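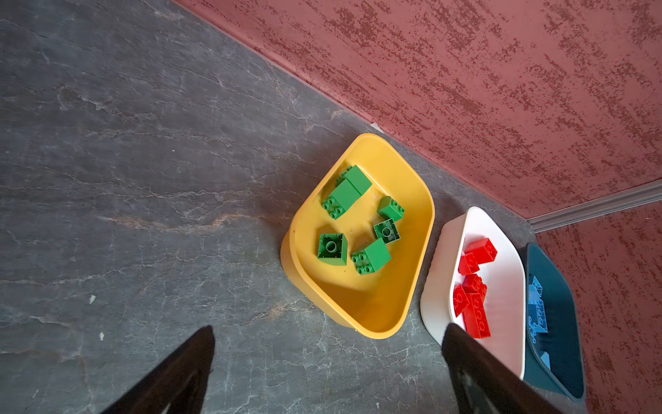
A reader wrote in after my last column to say that awards for television are pointless now, that there are too many shows and too few people watching any one of them, and that I should find something better to get excited about. I read the message twice over breakfast, and I have to say it put me in a terrific mood, the way a good argument does. I disagree with almost every word of it!

Start with the part that's true. There is too much television. The longlist for this year's Plandow Awards ran to 841 titles, and I don't believe any person alive has seen them all, me included (I've seen a lot of them, and my sleep has paid for it). When I was a kid you could walk into school and everyone had watched the same thing the night before. That's gone, and I miss it.

But look at what a prize can do in a year like this one. The drama shortlist has 11 shows on it, and one of them is Brunda, a slow, strange, gorgeous series about two sisters running a ferry, which I would never have found on my own. The service that carries it had it buried under a row of baking contests. Then the nominations came out, and all at once my inbox was full of people asking whether it was worth the trouble of getting past the first episode. It is! Please get past the first episode. The second one opens with a nine-minute conversation in a parked car and I didn't look at my phone once.

My reader's other complaint is that the same kinds of shows always win. Fair enough, up to a point. For years the Plandow voters had a soft spot for anything with a courtroom and a rainstorm. I used to fill out my ballot at home just by guessing which lead actor had cried hardest. This year, though, the most nominated comedy is Wurnura, a half-hour show filmed mostly in Lagos with a cast that was new to me, and it's the funniest thing I've seen since I started writing this column. It got 4 nominations, including one for its writing, and the writing is where it lives. The wedding episode has a running argument over a rented generator that builds for the entire half hour and pays off in the last ten seconds. I laughed so loudly that my neighbor knocked.

Would I have watched it without the nominations? Maybe in a year or two, after enough friends had nagged me. I have a list of shows I mean to get to, and it only ever gets longer. A shortlist moves things up, and for a small show that bump can make a real difference to whether there's another season.

I do have gripes. The ceremony in March was far too long, and the voting body, at some 500 members, still leans heavily toward people who make television in two or three cities. I'd love to see more editors and sound people in the room. I'd also bring back the prize for best single episode, which was dropped to save time and was always the one my friends fought about most. A great episode can turn up in the middle of a so-so season, and it deserves its own little statue.

Still, I'll be there on the couch next time with my ballot and far too much popcorn, yelling at the supporting actor category. If you've only got one free evening before then, give it to Brunda. If you've got two, start Wurnura the night after, and warn the neighbors when you get to the wedding.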